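Deli Drafting Compass, Two Years On
September 9, 2025

I bought the Deli compass in January two years ago for pattern work, mostly quilt templates and the odd lampshade. It came from Penrose, the art supply place near the bus depot, and I have used it most weeks.

The hinge is the good part. It is stiff enough to hold a radius through a full turn on heavy card, and I have tightened it 3 times in all.
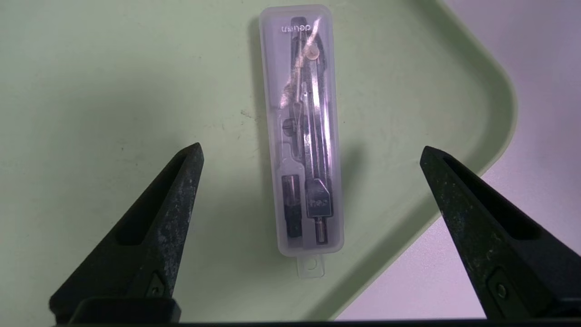 Leads are standard 2 mm, so refills are easy to find. The point is another matter. Mine went blunt after one winter of cutting board, and the spare in the box was no sharper.

Eraser crumbs and graphite dust get into the hinge if you let them. I brush down the work surface before I put anything away.

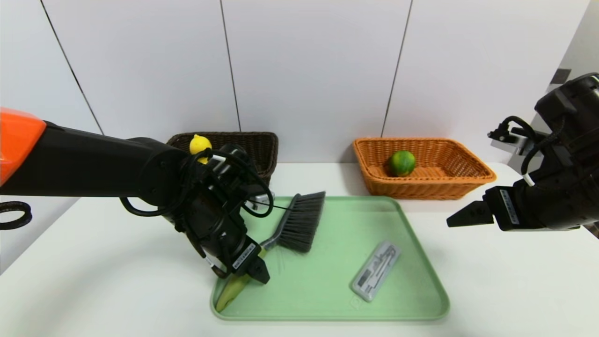 Accuracy

I drew 6 circles at the same setting and laid them over each other. Five matched. The last was off by a line's width, and I blame my hand for that one.
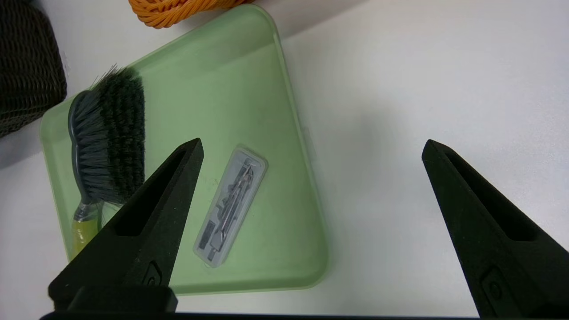
Large circles are weaker. The extension bar flexes past 400 mm — you can feel it drag — and I went back to a Zatness beam compass for those. It costs more and takes longer to set up.
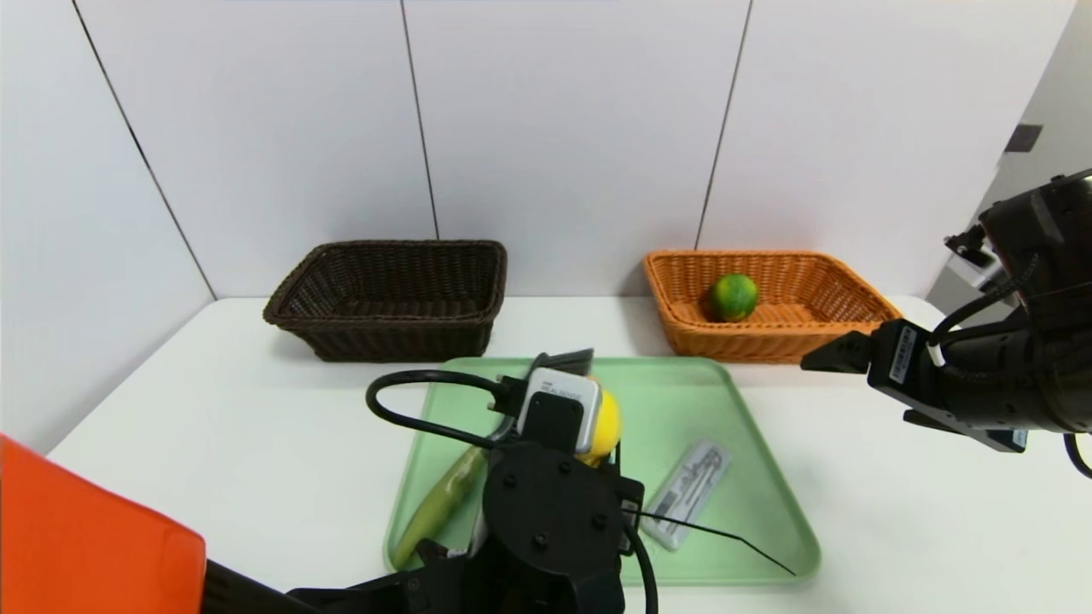
Cusesness makes a cheaper compass that I tried at a class. The legs spread under light pressure and I would skip it.

Four stars for the Deli. I'd buy it again, with a packet of better points.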